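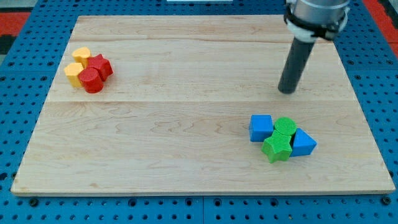

Felicidad Macaraeg wrote: Before you pay for sensors, go back to the menu with the ignition on and the engine off. On the Modby the relearn won't start if the engine is running, and it doesn't tell you that. It just beeps once and goes back to the clock.

Marked as most helpful by the original poster. Full thread follows.

Tire pressure light won't go out after new tires

Posted by rustbelt_dave in Wheels, Tires and Brakes

I have a Wiltilard Modby wagon, second owner, and I had four new tires put on in August. The light on the dash with the exclamation point was off when I picked it up from the shop. A couple of weeks later it came on during a morning drive to work and it has been on ever since. It doesn't blink, it just stays on steady.

I have checked the pressures with two different gauges. The sticker on the driver's door says 38 in all four, and that's what I have, cold, first thing in the morning before the car has been moved. I even let a little out and filled them again in case I had them too high. No change.

I called the shop that did the tires (Onuoha, the one by the feed store, not the one downtown). They said to drive it and it would reset on its own. I have now put 1,644 miles on these tires and it has not reset on its own. The next time I called, they said the sensors were probably old and I might need all four replaced. That would mean taking the tires off again and paying for mounting and balancing a second time, which I would like to avoid.

The owner's manual says to "initialize the system" from the settings menu on the dash. I tried this in the driveway. I get to the screen that says Tire Setup, I hold the button down, it beeps, and then I'm looking at the clock again. I tried it with the engine warm, with the engine cold, in park and in neutral. I also disconnected the battery for half an hour, and all that did was wipe my radio stations.

Is there some trick to the menu, or are the sensors really bad? Also, does the spare have one? The manual isn't clear about that.

Felicidad Macaraeg

See my note at the top about the ignition. I had the same wagon for years and this got me twice. The full steps are:

Park it and let the tires cool down. Set all of them to the number on the door sticker.
Turn the ignition to ON but do not start the engine. The dash lights should all be lit.
Use the arrow button on the left side of the wheel to get to Settings, then Vehicle, then Tire Setup.
Hold the OK button for 5 seconds. Don't let go at the first beep. Wait for the second one.
The tire light should blink three times and then stay on. That part is normal.
Start the car and drive it over 25 mph for twenty minutes or so. Town driving with a lot of stops takes longer.

If the light goes out and stays out, your sensors are fine and the shop only forgot to run the setup. If it blinks for a minute every time you start the car and then goes steady, that usually means one sensor isn't sending anything. Yours isn't blinking, so I would not buy sensors yet.

On the spare – mine had one, but only because it was the full-size spare. If you have the skinny temporary one, it doesn't. If yours is full size, check the air in it. A low spare will turn on the same light, and I don't think the manual says so anywhere.

tk_wagon

just put tape over it. Mine has been on for years, I check my tires with a gauge when I get gas and that's better than any light

Old Plellow Road

The tape idea is fine until you pick up a nail on the highway. I wouldn't.

If the menu steps don't work, ask the shop to read the sensors with their hand tool. It takes them a few minutes and the wheels stay on the car. The tool shows the ID and the pressure for each wheel, and on most of them it also shows whether the battery is low. If all four read, they don't need to be replaced, whatever the person on the phone said. Also find out if they rotated anything or put in a new valve. Mine broke one taking the old tire off and swapped in a generic one that was never programmed to the car. I drove 2,000 miles before I found out, and they fixed it for free once I brought in the receipt.

Different model than yours, so the menu might not match.

rustbelt_dave

Did the steps on Sunday. Two beeps this time, then the blinks. I have the full-size spare and it was down to 22, so I filled that first. The light went out on the way to my sister's and it was still off coming home. I'm going to leave the sensors alone for now. Thanks.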